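Home Diary Plants Workshop About Contact

Monday, January 12, 2026

The wall drinks by itself now

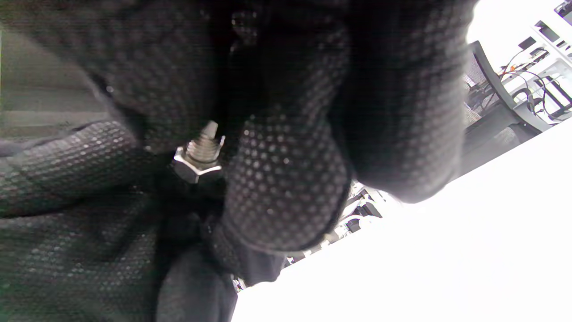

Gloves on, nut and bolt in hand.

I have been wanting to write this up since Saturday night and kept not doing it, because every time I sat down I got up again to look at the graphs. The planting wall in the back room has watered itself for two whole days! I know a wet sponge on a timer could do the same. But this one decides, and I had forgotten how much fun it is to watch something you built make a decision.

For anyone who wandered in recently: the wall is two rows of felt pockets with a gutter at the bottom, a pump in the gutter, and a drip line along the top. There are 20 pockets. Most hold ferns and pothos, a few hold peperomia, and the bottom left corner holds mint, against all advice. Last July I was doing the lot by hand with a jug and losing a fern every fortnight, usually the one I had fussed over most.

The new brain is a Golis board, the small one. I nearly bought the bigger model and I'm glad I didn't, it has more inputs than I could ever use and needs its own fan. The small one sits in an old biscuit tin on the shelf and makes no noise at all. It reads 12 moisture probes, which means some pockets share, and I agonised over the sharing far too long. In the end I put neighbours together if they were the same plant and left the mint on its own.

The probes are Yeom ones and I love them. They have a coating over the whole blade so there is nothing to rust, and they settle down within a minute of going into the felt. My old ones drifted so badly that by the end of a month they would report a swamp in a pocket I could blow dust out of. One of the Yeoms did arrive reading 102 per cent, in the air, on the kitchen table. I laughed out loud. A reset cured it and it has behaved ever since, but I have written a 102 on the back of it in marker pen and it will always be my favourite.

So, the deciding part. I'm using Orka for that, a free program that looks at the last stretch of readings and guesses when each pocket will reach its dry mark. It then waters a bit before that moment. You give it a fortnight of plain logging first, with you watering as usual, and it works out the habits of each pocket from that. I was sure it would need loads of fiddling. It needed one evening, and most of that went on me typing the pocket names wrong.

What I like best is that you can open it up and see why it did a thing. At ten past six on Sunday morning it watered the top row and left the bottom row alone, and when I clicked on the entry it showed me the lot: top row losing water faster overnight, heating due on at half past six, bottom row still catching the drips from above. I have known for a year that the top row dries first. I had never connected it with the heating. Of course it's the heating! The radiator is on the next wall along, the warm air goes straight up, and there I was blaming the felt.

Less good: the pump. The Borkeck is a strong little thing and it shakes. The first night I could hear a sort of humming through the bedroom floor and lay there wondering if I'd invented a fridge. Yesterday I put a square of old camping mat under it and the hum dropped to almost nothing. I may still hang it from a loop of bungee, if I can find a way that doesn't look dreadful.

I also had a silly half hour with the float switch, which stops the pump when the gutter runs low. I had wired it backwards, so the pump was refusing to run with a full gutter and would have run happily on an empty one. Swapped two wires, tested it with the jug, tested it again because I didn't believe it. Must draw a proper diagram while I still remember which colour is which. The brown one is currently doing a job no brown wire should do.

Plants, for the record. The big fern has two new fronds coming and looks smug. Pothos are pothos. One peperomia has soft leaves at the base and I think I overdid it during the logging fortnight, so Orka may have learned that this pocket likes to be soggy. I've cleared its history and started it afresh, and it goes back to the jug until there's enough to learn from. Mint is enormous.

Next jobs: a lid for the gutter, a longer lead for the light sensor, and a page so I can see the readings from my phone without getting up. I'd like the page to keep 10 days of history at first. More would be nice, but the memory card in the Golis is a tiny one out of a drawer and I want to see how fast it fills.

Just been in to check. Third pocket from the left, top row, due a drink at twenty to eleven by the forecast. I'm going to stay up for it — tea's made.

14 comments 6 shares

Last updated: the same evening, to fix a spelling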